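The can bank that Tralten forgot, and got back

Half past six in the morning and the lids are already banging. August, warm, wasps everywhere. The recycling yard behind the old Van Loon dairy opens at seven but people turn up early, sit on their tailgates, drink coffee out of flasks. By eight there's a queue back to the roundabout.

Two years ago there wasn't a yard. There was a padlocked gate and a sign telling you to drive to Momard, which is 50 minutes there and back if the level crossing behaves. Most didn't bother. Tins went in the black bag with everything else, and the black bag went to the incinerator.

Fenna Brouwer did bother, for a while. She kept a crate in the boot and went once a fortnight. Then her car failed its test and the crate sat in the hall for most of a winter, full of bean tins and cat food tins. Smell was not good. She wrote to the council. Got a letter back about budgets. Wrote again.

What she wanted was small. One skip for metal, one for glass, somewhere under cover for cardboard. The council said the site would need resurfacing, a fence, a person on the gate. Fine, she said, how much? No one could tell her. It took until spring to get a figure out of them, and when it came it was for a different site altogether, the one by the sports hall. Three more months to sort that out.

The dairy yard was concrete already. It had a roof at one end, left over from the lorry wash. It also had drains, which matters more than you'd think when people bring you half-full paint tins and the last inch of cooking oil.

First month it took in 2,839 kilos of metal, from a town where the official line was that there was no demand.
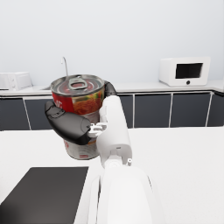

It was the rinsing that put people off, according to Ruben Postma, and once the yard stopped going on about spotless tins the skips filled twice as fast. A quick swill in the washing-up water, he reckons. Label on, label off, makes no odds. The furnace deals with the paper. What the furnace doesn't like is a tin stuffed with other rubbish, a yoghurt pot or a nappy, squashed flat so you can't see it. That gets a whole load marked down.

So the rules on the gate are now down to a few lines in big letters. Empty it. Swill it. Don't hide things in it. Lids can go inside the tin if you pinch the top closed.

Steel and aluminium go in together, because the sorting plant has a magnet and the yard doesn't. There was a row over this. A fairly long one. Some people had been seperating the two at home for years and felt a bit daft. You can still do it if you like, there's a cage for drinks cans only, and the price is better for that. The school empties its own bins into it at the end of term.

Money. Everyone asks. The metal pays for the gate, more or less. Glass costs money to move, cardboard goes up and down like a yo-yo. Over the first year the yard came out 186 euros ahead, which went on a new hinge and a load of gravel for the bit by the gate that floods. No one is getting rich.

Then there's the repair side, which started by accident. A toaster got left on the wall with a note saying "works if you hold it down". Somebody fixed it, and it went the same afternoon. Now there's a shelf, and a tent next to the shelf on the first weekend of the month. The tent is called Liltent, nobody on site could tell me why. Lamps, radios, a sewing machine with a seized wheel. They won't touch microwaves. Don't ask them to touch microwaves.

What isn't working: plastics. Film in particular. The firm that took it stopped taking it in the spring and there's a shipping container of the stuff at the back, baled and waiting. There's talk of a buyer. There's been talk before. For now bags and wrappers are turned away at the gate and people get cross, fair enough, and the person on the gate gets it in the neck.

Garden waste is the other headache. Everybody wants to bring it and there's no room. The council wants a proper compost site on the Momard road, the growers on that road don't want the lorries. A meeting was held. Another one is comming.
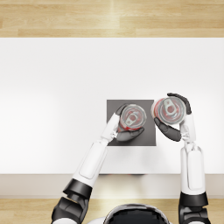
Drinks cans are kept apart from other metal if you want the better price.

By late morning the queue has gone and the yard gets its second wave, people on foot and on bikes with bags swinging off the handlebars. More chat, fewer tins. A man tips out a bucket of jam jar lids and wants to know if they count. They do. A girl has one bottle, green, and is allowed to throw it in herself — big crash, off she goes.

The council has started to be nice about it. There is a leaflet, 2,000 printed, one through every door in Tralten and the farms beyond. It has the opening hours wrong. Seven till one, not eight till one, and the gate stays open through August.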